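Projects > Tokton > Demonstration group > Minutes

Minutes – hand demonstration group, Friday, July 26, 2024

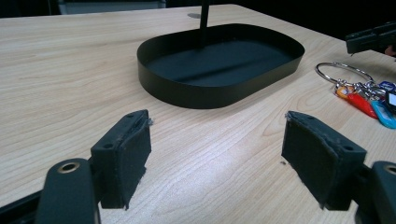
Held in the Lindsay room, with the Kandik site on the line. Meeting opened once both ends could hear each other. Previous minutes accepted with one correction: the spare gripper went to Kandik, it was not returned to Forutier.

1. Keys task

The group has been demonstrating the keys task with the hand-held grippers. The target for this task is 200 accepted demonstrations. Kandik reported that 60 have been accepted so far. The rest of what was recorded is either waiting for review or was rejected, mostly for starting with the fingers already closed.

Agreed that every demonstration starts with the fingers open and the keys lying flat on the bare wood beside the black oval tray. The tray stays where it is. Demonstrators may pick up by the ring or by a tag, and should not favour one over the other. There was a view that tag pickups are easier for the arm to learn from. Others disagreed and the matter was left until there is something to compare.

Demonstrators are to slow down on the approach. Several takes from the last batch were too quick for the tracking to follow and had to be thrown out.

2. Finger pads

The black pads on the pair now in use are fraying along the upper edges. Kandik does not think it has affected grip. Lindsay would like them changed before the count goes much further, so that the later demonstrations are not done on a different surface from the earlier ones. After some discussion it was agreed to change both pads together, and to note in the log which demonstration was the first on new pads.

Forutier has quoted for 3 sets. Order approved.

3. Remote control sessions

The same task is to be repeated by remote control, with the operator driving the arm from the second desk. The target is also 200. Lag on the Kandik link is still a problem and operators are overshooting at the tray rim. No remote sessions will be counted until this is sorted out. Practice runs can go ahead and should be labelled as practice.

4. Table

Wipe the table down before each session. Lights to stay at the current setting – the shine on the wood changes a good deal when they are moved and reviewers have asked for it to be kept the same.

5. Other business

The written guide for new demonstrators is out of date and still describes the old grippers. Lindsay to send a revised draft before the next meeting. The review of the whole Tokton program stays in November.

Actions

Kandik – change pads, update log, report on link lag
Lindsay – place Forutier order, revise guide
All – finish reviewing the waiting takes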